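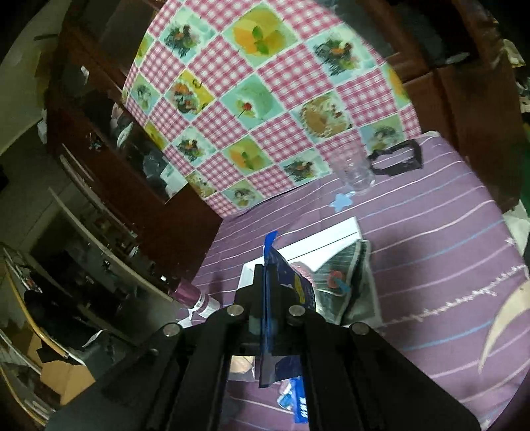

Packet with the blue tab, magazine on the striped cloth.

Napkin dispensers, part two

In May I wrote up the paper straws we had on trial at the stall. Several people asked about napkins instead, so I have spent the last few weeks on those.

The stall goes through one-ply luncheon napkins, folded in quarters, and until this spring we put them out in a stack under a flat stone. In wind the stack loses its top layer every time someone lifts the stone. Customers also take a thick pinch when one would do. A dispenser fixes the first problem completely and the second one partly.

I tried two. The Wiker is a tabletop box with a spring plate that pushes the napkins up against a slot in the lid. The Abella is an upright model with a face on each side and a weighted base. Both take interfolded napkins only. Quarter-fold stock will go into the Wiker if you force it, but it tears at the slot and you end up picking shreds out of the spring.

Interfolded means each napkin holds the corner of the next one, the way tissues do in a box. Loading direction matters. With the open edge facing the wrong way the chain breaks after the first pull and the customer has to reach in with a finger. Kenna Ritchie, who has the waffle stand next to ours, marks the open edge of each sleeve with a pen before she packs her van. I have copied this.

Notes from use:

The Wiker's spring is too strong when the box is full. Leave out the last 30 napkins and it feeds cleanly down to the bottom.

The Abella stayed put in gusts that knocked over our menu board. Its faces are held by a small plastic catch, and one catch cracked on the second market. Hotareo, where I bought it, sent a replacement in 5 days. The new catch is the same part, so I expect to be writing to them again.

Refilling the Abella takes me 15 seconds a side. The Wiker is slower, as the lid has to come off and the plate has to be held down with your other hand.

Grease is a separate matter. One-ply is fine for cake and useless for sausages. Hermine Tanner sells fried dough and uses 2-ply throughout, which fits the Abella but jams the Wiker at anything over half full.

For now the Abella is on the front counter and the Wiker is by the coffee urn, where people only want one napkin anyway. Vulberg makes a dispenser with a metal catch. It costs more than both of mine together, and I have not ordered it.

Next post will be on cup sleeves, once the corrugated ones arrive.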